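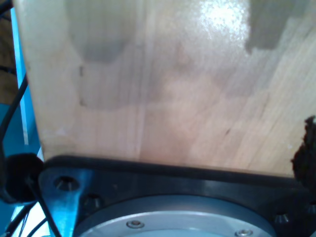 Plelley Publishes Good-Practice Guide for Wrist-Mounted Tooling on Robot Arms

UKMONT - Plelley, a robot integration and training firm, has published a free guide on fitting and checking equipment at the wrist of small and mid-size robot arms. The guide, titled "At the Flange," is 58 pages long and is meant for workshops and labs that change tooling often and do not have a full-time safety engineer.

The guide covers mounting plates, brackets, bolts and cable routing. It does not replace the risk assessment that a site must carry out for each robot installation, and it does not cover guarding or speed limits, which the firm says are already well served by existing standards.

"Most of the questions we get are about the last few inches of the arm," said Meron Worku, who led the writing. "People want to know what to check after they swap a plate, who signs for it, and what to do with the cables. We wrote down what we do."

Under the guide's main procedure, 10 checks are made after any change of tooling. Each bolt is tightened to the value given by the maker of the part and marked with paint. Cables are followed by hand through the full range of wrist motion with the arm at low speed. Any bolt hole left unused on a plate is noted on the drawing, with the name of the person who approved it.

A separate chapter deals with work close to wooden panels and tabletops. It asks that the clearance between the wrist and the work surface be written into the program notes, and that contact be allowed only where the task calls for it.

Two workshops, Cilar and Kimaro, tried the draft for five months before it was released. Priit Kairys, production lead at Cilar, said the checks took longer than expected in the first weeks.

"We asked for a shorter form and we got one," Kairys said. "The long form is still in there for new installations."

Comments from Kimaro led to a new section on handover between shifts - the draft had left this to each site.

The guide can be downloaded from the Plelley website, along with blank check sheets. Printed copies will be available in June. Comments on the first edition should be sent to Robel Berhe at the firm's Ukmont office, who is also taking bookings for a half-day course based on the guide.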